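Stories / Short fiction / Members' pages

The Pink Cup

Wednesday, February 21, 2024

1.

The movers come at four. It's ten past one and I have done the bathroom and half of a shelf.

My sister would have had labels. I have a marker that's drying out and a roll of tape with no end to it, I mean I can't find the end, I have been picking at it with my thumbnail since breakfast. Boxes from Zarov, the flat kind. You fold the bottom and it unfolds. You fold it again.

Mom's apartment on Sultside, third floor, no elevator. She's at my sister's now, in the good chair, asking every hour if we brought the cups.

Which cups.

The cups, she says. You know.

I don't know. There are cups in the kitchen, cups in the hall closet behind the iron, a cup in the bathroom with a comb in it. There were cups on the balcony, full of rain. I wrapped the ones with handles. I wrapped the ones without. I ran out of newspaper and used a phone bill, then a menu, then the instructions for a fan.

My sister calls. Did you do the glass table?

No.

Do the glass table. Take the glass off first.

How does it come off?

How should I know, she says, you're the one standing there.

I'm not standing there, I'm on the floor of the bedroom with my arm in a boot, because Mom keeps things in boots. Ninety-five dollars in small bills. A thimble. A key to something. I put it all in an envelope and write BOOT on it and then I put the envelope down somewhere and that's the last I see of it until May.

2.

Twenty to two. Kitchen.

Start with the drawers, no, start with the top cupboard, you'll need the step stool, the step stool is packed. OK. Chair.

Behind the flour there's a tin and in the tin there's tissue paper and in the tissue paper there's one small cup. Pink, white rim. The size of an egg maybe. A doll's cup, or a cup for the kind of coffee you drink standing up. I get down off the chair holding it against my chest like it's hot.

I remember this. Do I? A floor, a blanket, my sister pouring nothing out of nothing. Drink it, she says. I drink it. You have to say thank you. I say thank you. There was a set, there must have been, you don't buy one. There'd be a pot. Little plates.

I call her back.

Did we have a tea set?

I have 740 things to do, she says. What tea set?

Pink.

Nothing on the line. Then her breathing, then a car door.

I had a tea set, she says. You weren't allowed to touch it.

I did touch it.

I know you touched it. Why do you think there's one cup.

I sit down. I wrap it again in the same tissue, the folds are already there, they go back by themselves. Put it in my coat. Not in a box, I don't trust the boxes.

The movers come at three. Not four. Arriaga and Sons, but no sons, just two women with straps who look at the stairs and look at me and look at the boxes opening at the bottom.

Is this everything?

It's not even anything yet, I say, and they start anyway.

They know how the glass comes off. It lifts. You just lift it.

So it goes down the stairs in pieces, her whole life, the lamp, the other lamp, the bed in slats. One of them carries the mattress on her back by herself. I carry a colander. By six it's all in the truck and I've signed for it, 1,394 dollars, my name in a shape I don't recognise as my name, and I'm on the bus with my hand in my pocket round a bit of tissue paper.

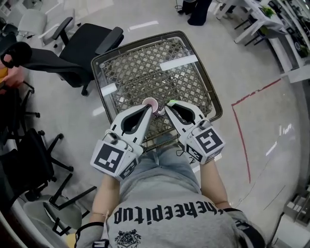

3.

May. Warm, windows open, my sister's place smells of cut grass and toast.

Most of the boxes are still in the garage. I've come to do them, I said I'd come in March, then I said April. She's written a list. She has taped it to the fridge with four pieces of tape, one at each corner, so it won't get away.

Mom is at the table. She's got a blanket on her knees even in this heat.

Did you bring the cups?

I brought them, Mom. They're all in the garage. Which ones did you want?

The cups, she says.

I go out and open one. Phone bill, mug. Menu, mug. Fan instructions, the blue one with the chip. I carry them in on a tray, I line them up in front of her, she touches each one on the rim and moves on. No. No. No. That's not mine. No. Whose is that?

Yours, you got it free from Erkano when they changed the windows.

Ugly, she says.

My sister's in the doorway with a dish towel. She isn't helping. She isn't leaving either.

And my coat's on the hook. The winter one, I left it here back in February, it was raining and I borrowed hers and never swapped back. Three months on a hook. I'd told myself it was in my bag. Then I'd told myself it was in a drawer at home. I'd turned out every drawer I own, twice.

I put my hand in the pocket. Tissue.

I don't make a thing of it. I take it out of the paper and set it down on the table, at the end of the row, after the ugly one. It looks like nothing. It looks like something that came off something else.

Mom picks it up with two fingers. Turns it. Looks in.

There's nothing in it, she says to my sister. Quite sharp.

My sister puts the towel down. Comes over. She pulls out a chair, sits, and she has no pot, there never was a pot again after me, so she makes a fist with her thumb stuck out and tips it over the cup, slow, her tongue between her teeth like she's seven.

Careful, says Mom.

I'm being careful.

It's full now. Stop.

She stops. Mom drinks it. Takes her time. Then she wipes the rim with the corner of the blanket, and holds it out across the table, to me.

Say thank you, my sister says.

The other boxes can wait, theres a whole summer. The envelope was in the other pocket, by the way. BOOT. We still dont know what the key is for.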